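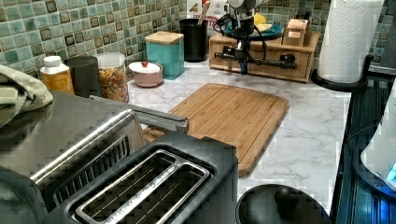
Print
E-mail

The budget for the Gultthorpe kitchen cell covers one arm, its mounting, its controller, a set of fingers and the storage for everything it records. It does not cover building work. This README goes with the planning sheets and records how the sums were reached, so that the sites at Henness and Pronham can reuse them without repeating the survey. The Gultthorpe counter is a working one, with a toaster at the front, a bamboo cutting board lying flat in the middle and a row of containers against the tiles. The arm hangs down over it and comes close to the worktop in front of a low wooden drawer unit, and the space left for it was the first thing to be priced. Reach is cheap on paper. Free counter is the scarce item, and most of the decisions below follow from it.

# Gultthorpe planning set

Version: second issue, May
Maintained by: the Jarman equipment group
Status: approved for ordering, except where marked open

## Contents

- `costs.csv` — one row per purchase line, with supplier code, lead time and budget year
- `space.csv` — clearances at each site, in millimetres
- `hours.csv` — planned running hours by month
- `spares.csv` — parts held, parts to be ordered, reorder point
- `notes.md` — reasons for changes between issues

The tables hold 379 rows in total. Prices are net of tax and exclude delivery unless the `delivered` column says otherwise. Blank cells mean that no quotation was received. They do not mean zero, and any script that sums the column must treat them as missing.

## What the sheets are for

They answer two questions: what a counter cell costs to put in, and what it costs to keep running for the first two budget years. They were not written to compare makes of arm. Supplier names have been replaced by codes and the key is kept with the purchase file at Jarman.

## Mounting

Three layouts were priced: a base bolted to the worktop, a trolley beside it, and a hung mount.

The worktop base had the lowest purchase price and was rejected. It takes up counter that the tasks need, and drilling a stone-look top was refused by the building owner at Henness. The trolley was kept as a fallback for Pronham, where the ceiling fixings have not been tested. The hung mount costs more in steel and fitting time but leaves the counter clear and keeps the cables above the work.

Allow for the following when pricing a hung mount:

- load test on the fixings, charged per visit
- cable cover between mount and controller
- a second fitter for one day
- repainting, if the landlord requires it

The load test is the line most often left out. At Gultthorpe it was found late and paid for from contingency.

## Clearances

`space.csv` gives the measured distance from the arm at rest to each fixed object. Tall items at the back of a counter matter more than low ones at the front. A utensil holder with a spoon standing in it needs more height than its own body suggests, so measure to the top of the spoon. Paper towel holders should be measured with a full roll fitted. Appliances with a handle bar are measured to the bar and not to the door.

Loose objects are entered once, at the largest size expected. Sites should not clear the counter before measuring. The first Henness survey was done on a bare top and had to be thrown away.

## Running costs

Planned use is 60 hours a month per cell. The spares figure assumes this. Finger pads are the main consumable and are bought in packs of 200, which is the smallest quantity the supplier will quote for. One pack is shared between the sites and held at Jarman.

Lead time for a replacement wrist joint is 6 weeks. Holding one spare joint for all the sites was judged cheaper than losing a cell for that long, and it appears as a single line under Jarman in `spares.csv`. Do not add it again to a site budget.

Storage is priced per month and rises through the year as recordings build up. The sheet uses a straight line. This is probably too low for the last quarter — the first issue made the same assumption and was short.

## Known limits

- Electricity is taken from the building rate and has not been metered at the cell.
- Staff time is shown in hours only. Each site applies its own rate.
- Wear from crumbs and grease is not modelled. Pads are replaced by hours run.
- Pronham clearances come from drawings. A site visit is open.
- The trolley price is a single quotation and should be renewed before use.

## Changes since the first issue

The worktop base was moved to the rejected options. Load testing was added as its own line. Contingency was raised for hung mounts and left alone for trolleys. The `delivered` column is new, and older rows were filled in from the invoices where these could be found.

## Reuse

Other sites may copy the sheets. Keep the version line, replace the rows in `space.csv` with your own measurements, and send corrections to the Jarman equipment group before the autumn ordering round.

Print
E-mail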